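Tischdecke wirft ständig Falten, was tun?

Modance
17. April 2025

Hallo zusammen, ich habe mir für den Tisch im Wohnzimmer eine neue Decke gegönnt, Grundfarbe so ein Altrosa bis Mauve, mit Gänseblümchen und einem mintgrünen Feld quer über die Mitte. Hat 16 Euro gekostet, ich will also nicht meckern! Aber sie liegt einfach nie glatt. Kaum stellt man einen Kaffee oder ein paar Snacks drauf, verschiebt sich alles und die Falten sind wieder da. Gebügelt habe ich sie schon zweimal, lauwarm, ich hatte Angst um den Druck.
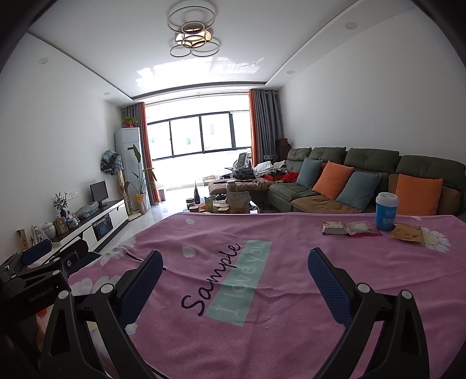
Die Decke mit Pappbecher und ein paar Päckchen, hinten das Sofa

Das Gewebe ist recht fein, auf dem Etikett steht nur eine Waschtemperatur und sonst nichts. Kann ich heißer bügeln, ohne dass mir das "I love you" in der Mitte verschmiert? Und gibt es was gegen das Rutschen, das nicht nach Wachstuch aussieht?

Csizmadia

Bedruckte Decken bügle ich immer von links, mit einem dünnen Baumwolltuch dazwischen. Die Decke sollte noch leicht feucht sein, knochentrocken kriegst du die Knicke kaum raus. Fang an einer Ecke auf kleiner Stufe an und geh erst höher, wenn sich nichts verfärbt. Danach nicht zusammenlegen, gleich auf den Tisch damit und auskühlen lassen!

Gegen das Rutschen hilft Molton, also diese weiche Unterlage vom Meter. Meine Tischplatte ist 133 cm lang, ich habe den Molton rundum 8 cm kürzer geschnitten, da schaut nichts raus. Seitdem liegt die Decke ruhig — sogar wenn die Enkel dran ziehen. Beim Waschen übrigens wenig schleudern, das macht viel aus.

Janamska

Tischdeckenklammern, fertig. Gibt es in jedem Haushaltsladen.

Pambridge

Klammern sehen im Wohnzimmer halt nach Biergarten aus, finde ich. Ich habe im Oktober kleine Gewichte in den Saum genäht, geht auch gut. Und ein paar Falten würde ich bei so einer fröhlichen Decke einfach lassen, mir gefällt sie :)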